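Timstead Household Tasks Study
Progress report, second period
Prepared for the Dultico program office

1. Status

Work in this period covered the tabletop sorting task in the bedroom at Villa, the second of the two furnished sites. The task asks for loose fruit on a covered table to be placed in a single round dish. Setup is complete, and 353 trials were logged by the end of June. The running total for all tasks at both sites is 1,661.

The kitchen tasks at Rinel are on hold until the sink cabinet is repaired. No trials were logged there after the first two weeks of the period. The landlord has accepted the repair request but has not given a start date.

2. Table and materials

The table stands next to the bed. The cloth was chosen for the site during the first period and has been kept for all trials so that results can be compared. It is soft and does not lie fully flat. Creases are left as they fall between trials and are smoothed only when the cloth is changed.

Fruit is real and is bought locally. The standard list is apples of more than one color, oranges, tangerines, kiwi and small dark fruit such as plums. Pieces are replaced when the skin splits or when soft spots appear. Starting positions are not fixed. The person setting up the table spreads the pieces by hand and may place some against each other, as touching pieces are part of the task.

The dish is placed at the right side of the table. It has a raised rim and a printed center. 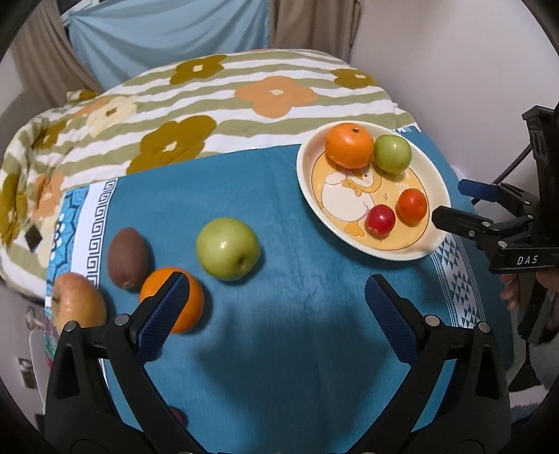
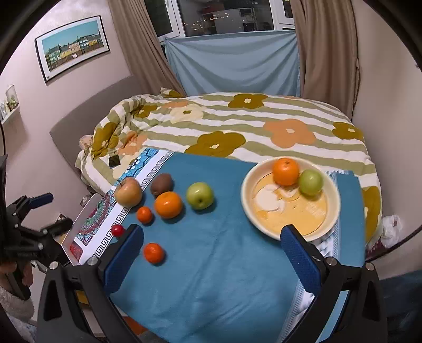
Loose fruit on the teal-blue cloth, with the cream-colored dish on the right

The layout rule was changed once during the period. At first, every trial began with an empty dish. Under the present rule a trial may also begin with the dish partly filled, which gives more varied conditions near the rim. Both kinds of start are kept in the log and marked in the "start state" column. They should be read separately when success rates are compared.

3. Findings to date

Kiwi was the easiest item to place. The skin gives good grip and the shape does not roll far when dropped. Large apples took the most attempts per piece, mainly where the stem end faced up and the sides were smooth. Small round fruit often moved on first contact. On the cloth it stopped within a short distance. On the woven strips it tended to travel along the weave.

Fruit placed close to a border pattern was missed more often than fruit on plain cloth. The difference was largest for small dark pieces. We have not yet separated the effect of the pattern from the effect of the raised weave, and no conclusion is offered at this stage.

Drops to the floor are counted as failed trials. There were 15 in the period, most of them from the front edge of the table.

4. Problems

Fruit spoils faster than planned in warm weather. The room has no cooling, and apples left on the table overnight had to be thrown out more than once. Stock is now kept in the refrigerator and taken out one hour before the first trial.

The cloth has picked up juice marks near the front edge. A second cloth of the same color was ordered and is in storage. It will be used when the first one goes for washing.

5. Next period

a) Finish the sorting task at Villa, with equal numbers of empty and partly filled starts.
b) Run a short set of trials on a plain cloth without woven strips, to settle the question in section 3.
c) Resume work at Rinel once the cabinet is repaired.

Spending is within the approved budget. Food costs were higher than forecast and were covered from the supplies line. A request to move the unused Rinel travel money to supplies is attached as a separate form, and a reply is needed before the next order is placed.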